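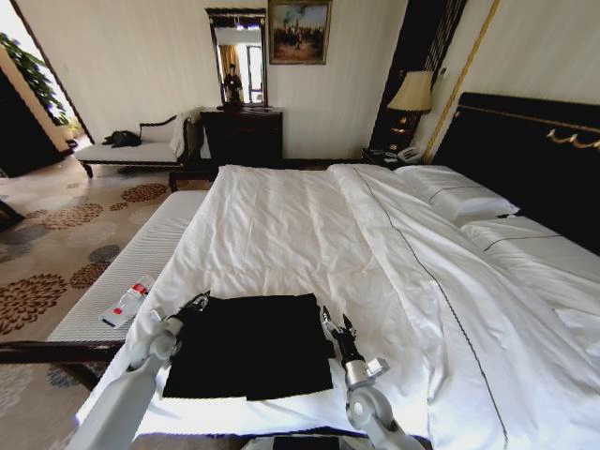
White duvet with the dark piping, black cloth folded at the foot end

How do I get a white duvet cover back to white without wrecking the dark piping?

I've got a white cotton cover with a thin dark trim and it's gone that sad greyish cream colour. I wash it at 40 with ordinary liquid and it comes out clean enough, just never white. My mum says bleach, but I'm scared the piping will run or go orange. It cost me 155 quid from Flolia so I'd rather not bin it! Any ideas?
Mimoza Lazarević

Don't go near chlorine bleach with that trim. Get some oxygen bleach powder (the plain stuff, not the one with blue bits in) and soak the cover in the bath overnight. Before you do, dab a damp white cloth on the piping somewhere hidden and press hard. If colour comes off on the cloth, forget the soak and just add a scoop to a 40 wash instead. Also, liquid detergent has no bleach in it, so swap to powder for your whites. I did this with a pair of covers from a guest house in Prydderch and they came up lovely - took two goes though.
koltmont_kev

how full is your drum? mine went grey because I was stuffing the sheets in with it. wash it on its own
tealady40

Kev's right about powder. I'd skip fabric softener as well, it leaves a film and the muck sticks to it. Dry it outside if you get any sun. No idea about the piping, mine's plain.
Clidier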